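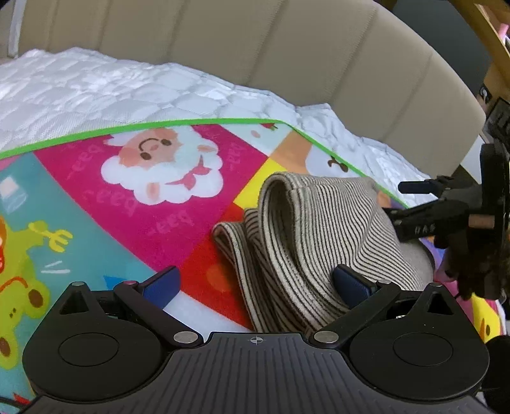
Speaker notes – Keegan Sandhu, Cestora
Textile Care Briefing, 2019-08-09

Welcome members and guests. Introduce the Fortin office.

Slide 2. The linen guidance now applies to all 298 member hotels. Remind managers that worn sheets are to be logged before they are replaced.

Slide 3. Repair costs. The Desport site mended about 2,000 items last year. Pause for questions on thread and labor.

Slide 4. Revised forms are due in September – late returns go to the Fortin office.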